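The Wagon That Refused to Retire

28 March 2021

By the time Saron Gebru got the tailgate open, the whole driveway smelled of old vinyl and wet dog, and she was grinning like somebody who had just won a raffle. The car is a Jonau Wenora, the long-roof version with the five-speed manual, and she had driven most of a day to look at it. The seller wanted it gone before May. She had it on a trailer in an hour.

If you've never heard of the Wenora, you're in good company. Jonau sold 3,501 of the wagons here, mostly to families who used them hard and traded them in without a backward glance. The sedans got the magazine covers. The wagons got roof racks, juice stains and a second career hauling lumber. And yet this is the one to have! It weighs 39 pounds more than the sedan, all of it over the rear wheels, and on a rough back road that little bit of extra weight settles the tail beautifully. 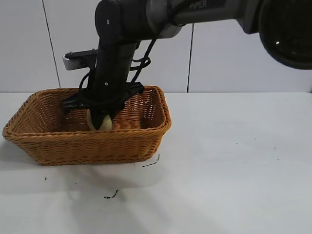
Gebru's car came in Cáceres, a deep brownish red that Jonau offered for just two model years. The paint on the hood was chalky and the left rear door had been resprayed in something close to it, but not close enough. Underneath, the news was better. The floors were solid, the strut towers were clean, and somebody long ago had gone over the rear arches with a thick coat of wax.

The engine was another matter. It would start, run sweetly until it was warm, then stumble at every stoplight. She changed the plugs, the leads, the coil and the fuel filter, and it still stumbled. That was when she called Yhon Lozano, who has been pulling these cars apart since they were new enough to have a warranty.

"Idle valve or a split hose under the intake," he told her over the phone. "Look at the hose first. It's cheaper."

It was the hose. She found the split by feel, on the back side where a flashlight won't reach, and fixed the car for less than the price of lunch.

I drove it the following week and I haven't stopped talking about it. The four-cylinder makes its best noise between three and five thousand, a busy, slightly gravelly hum, and the shifter has a long throw that you learn to like. The steering is light when you park and then weights up nicely once you're moving — no electronics involved, just a good hydraulic rack. You sit high, you see out of every window, and the heater could bake bread. On the hill road out past the reservoir we followed a modern crossover that was leaning and squealing through bends the Wenora took in third without any fuss.
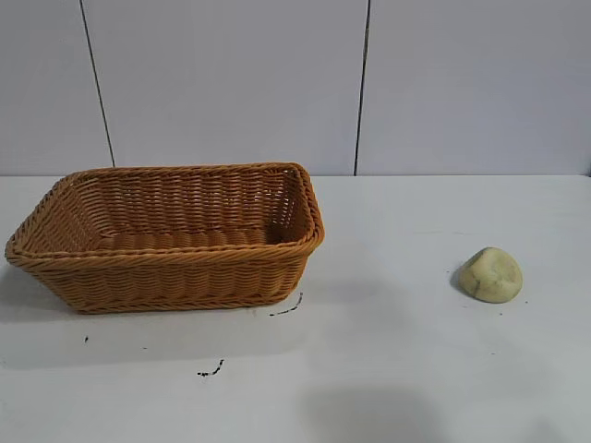
What to Look For

Rust starts at the bottom corners of the tailgate, so lift the trim and check. Second gear synchros wear out, and a crunch when cold is common. The Clikach air conditioning is wonderful when it works, but the compressor is hard to find, and Lozano keeps a waiting list for rebuilt ones. Expect up to 1,266 dollars for a full set of suspension bushings, fitted. Do them anyway. A Wenora on fresh bushings feels ten years younger.

Of all the wagons, the owners' register can account for 191 still on the road. Gebru's will be on the list as soon as the plates arrive, and she has already put a tow hitch on it — there's a second one in a barn two counties over, and she'd like the first one to go and fetch it.

Related Stories
Five Old Sedans Worth a Long Look
Bushings, Mounts and Other Cheap Thrills
How to Read a Rust Repair
Our Readers' Longest Road Trips
Manual Gearboxes We Still Miss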